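Jun 11, 2020
Workshop notebook, bench 2

Back on the Trinell today, the little pocket alarm with the pull pin. Štefánia has been carrying one on her keys since last week and says the pin comes out too easily when she digs around in her bag (she set it off in a pharmacy, poor thing, and then couldn't get the pin back in with everyone staring). So the job was to find a spring and pin combination that stays put in a handbag but still comes free with one good yank when you're frightened and your hands are cold.

I hung weights off the wrist strap with the alarm held in the vise. The original pin let go at 297 grams, way too light. With the stiffer Norkby spring it went at 853, and I don't like that either. Fine for me, but my mum has arthritis and she's exactly who we're selling these to! I'd like us to land at 500 and stay there across a whole batch. Cut the Norkby spring down by a coil and a half and got close, but the cut end is ragged and it scratches the inside of the barrel. Will ask them for a proper shorter one and see what they want for it. 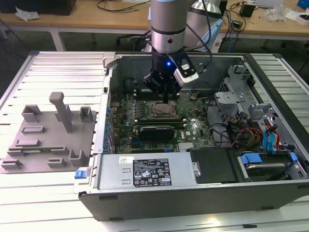
The other thing with the pin is the shape. The old one is a straight smooth rod and all the holding is done by friction, so any bit of lint or hand cream changes the number. I filed a shallow groove near the tip of a spare and the feel is so much better, a definite click when it seats. Did the groove by hand with the small round file, so it's a bit wobbly on one side. If anybody wants to try it, it's in the jam jar with the green lid, please put it back.

Sound next. I taped over half the grille to mimic a hand wrapped around it, and the tone goes muffled and sort of apologetic. Turning the grille to the end of the body instead of the side would fix most of that, though then the keyring has to move. Sketch is on the back of the Clonska quote. Vaněk wants it on the end as well (I keep writing Vaněk when I mean the company and Štefánia when I mean Štefánia, sorry to whoever reads this later).

Colour samples came too. The grey is lovely and you'd never find it in the bottom of a bag. The orange is ugly and I found it first go with my eyes shut, well, nearly shut. I vote orange. There was a suggestion of making it look like a lipstick and I'm still against it. If you're walking to your car at night I want you holding the thing in your hand already, thumb through the strap, and I don't think people do that with something dressed up as makeup.

Drop test onto the concrete by the roller door: 5 drops from shoulder height, battery door popped off on the last one. Alarm still worked once I'd found the battery under the shelving. Needs a screw or a deeper clip. My preference is a screw, even if it's fiddlier to change the battery.

To do:
Email Norkby re shorter spring, ask about plated ends
Print end-grille body, two in orange
Turn a proper grooved pin on the lathe
Get my ear muffs back off whoever has them
Ask Štefánia to carry the grooved one for a fortnight, and to stay out of the pharmacy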